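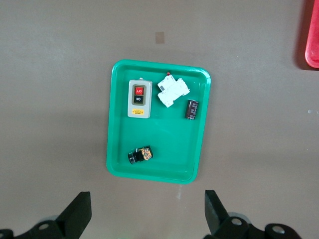 Salvage Notes: is the "Starter Tray" worth your time?

Every few months a new way of learning control wiring comes around, and every few months somebody forwards it to me with three exclamation marks. The latest is the starter tray. The idea, as it was explained at our March meeting and again in a handout from Rulteo, the surplus shop in Gralton, is that a beginner should be given a small plastic tray with a handful of used electrical parts in it, told nothing, and left to work out what each one does. The parts come first and the diagrams come later. People who have tried it say it sticks in the memory better than a book.

I have my doubts. I have sat through enough methods in my life to know that the enthusiasm usually belongs to whoever is standing at the front of the room. But members keep asking, the shop is selling the parts by the bag, and Seul-gi Yeom asked me to write something before the fall classes are planned, so I got a tray together and had a proper think about it.

Mine is a green one with a raised rim, and I will say straight away that the rim is the best thing about the method. Anybody who has chased a capacitor across a bench will agree. The handout wants a tray for each student and I have no argument with that. You could use a baking pan.

The push-button box is the part everybody reaches for. Gray body, red button that says OFF, black button that says ON. It's friendly, it has words on it, and people assume they understand it because they can read it. I would say it is the worst part to begin with for the same reason. A label on a button tells you what somebody meant the button to do. It tells you nothing about the contacts behind it, whether either one stays put when you let go, or what the last owner did in there with a screwdriver. Turn the box around on the bench and ON reads as NO, and as "NO" is also how we write "normally open," I can promise you at least one student will think that is deliberate. I have watched a grown man write it in his notebook.

Then there is the breaker, a white miniature one of the kind that clips to a DIN rail. The handout calls it "self-explanatory." Is it? A beginner can flip the toggle and feel it click. That teaches the toggle. What a breaker is for is the thing it does when you aren't touching it, and you are not going to find that out with a part lying loose in a tray. My other complaint is about reuse. A breaker out of a surplus bin has a history you will never know. For handling and looking at, fine. I would not put one back into service in anything I cared about, and I was sorry to see that the handout is silent on the subject.

The electrolytic capacitor worries me more. It looks harmless, a dark sleeve with white printing and a silver end, and newcomers tend to pick it up by whatever part is nearest. I know the bagged ones are supposed to be discharged before they are sold. I also know what "supposed to be" is worth. Treat every capacitor as charged until you have checked it with a meter, and check it yourself. If it does need discharging, do it through a suitable resistor, never with a screwdriver blade, whatever your uncle showed you. And read the sleeve for the polarity marking and voltage rating before you do anything else with it. To be fair to the method, a real one in the hand does get people reading the sleeve, which the drawing in the textbook never has.

Last is the little black cylinder with the square yellow-and-orange label on one end. Could be an indicator lamp, could be the base for a small relay. I left it in on purpose, and I think it is the only part in the tray that does what the method claims. You can't guess your way through it. You have to look at the terminals, get the meter out, and look up whatever markings you can find. If every part were that stubborn I might be persuaded.

So what did I learn? The advertised benefit is that students "discover the circuit." Four parts don't make a circuit. There is no contactor, no load, no wire, and nothing to tell a beginner that those things are missing. You can leave a person alone with a button box all afternoon and they will not discover a holding contact. Somebody has to tell them.

The 2000 students said to have been taught this way, according to the handout, I would like to see on a list. I asked at the counter where that number came from and was told it came from the last handout.

Where I come down, for now, is that the tray is a decent way to spend the first session and a poor way to spend the second. If the fall class wants to use it, I'd suggest these changes:

Nothing in the tray gets connected to the mains. Ever.

Meters on the bench from the start, 2 students to a meter.

Capacitors checked by the instructor before the trays go out, and again by the student.

A wiring diagram on the table by the end of the hour – a real one, with the start and stop buttons drawn as contacts.

At least one part that the instructor can't identify either.

Seul-gi disagrees with me about the button box and thinks it should stay as the first thing people pick up. She has taught more beginners than I have, and she has offered to write a reply for the next issue. I have told her she can have the same amount of space.

If you have spare trays, or odd parts with the markings still readable, the bin is under the bench by the back door. No more doorbell transformers, please. We have 11.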